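Guest room bed as a staging area, am I the only one?

Small Room Living > Bedrooms & Guest Rooms > Storage

fernandpine
We're getting the spare room ready for August visitors and everything I own without a home has ended up in there. I need to know what stays out for guests and what goes in a closet! So far it's the pale green desk fan, the purple plush with the yellow bow (my kid insists), the container of little tan sticks that look like toothpicks, and a jar with a black lid I keep meaning to fill with something.

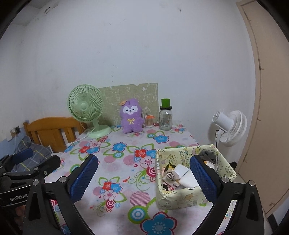

mugwort27
Keep the fan, lose the rest. Guests want a clear spot for a phone and a glass of water, and that's it. I cleared out all my cute stuff last summer and people were so much more comfortable.

tidy_ish
Disagree with mugwort! A room with zero personality feels like a motel. I'd leave the plush, kids who visit go straight for that kind of thing. But get a shelf up. I put in a Limov one for 27 bucks and it took me 2 evenings (I'm slow, and the wall was terrible).

mugwort27
A shelf is just more stuff to dust.

fernandpine
Ha, okay, you're both kind of right. I looked at the Limov but the wall by the headboard already has the light switch on it and I don't want to crowd it. I'm leaning toward the Andano bench for the foot of the bed, only it's 68 inches long and I'm not sure the door would still open. Meanwhile the green fan and the plush are still out, the little white fan too, and the gray fabric things went in the "PARTY Time" box.

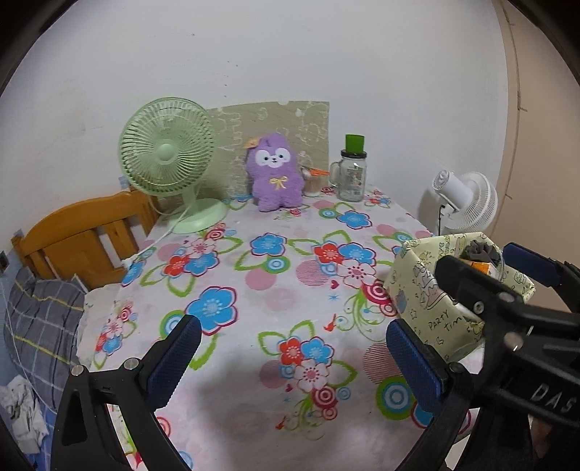 The floral sheet is staying, by the way. My sister says it's too loud with the plaid pillow and I don't care, I love it. What I can't decide is whether one fan is enough for two people in August or if I should leave both plugged in overnight.

Grernov_fan
Both. Always both. One on each side and no arguments at 3 a.m.

tidy_ish
Measure your door swing before you order that bench! I had to send a Fjeld one back and it was a huge pain.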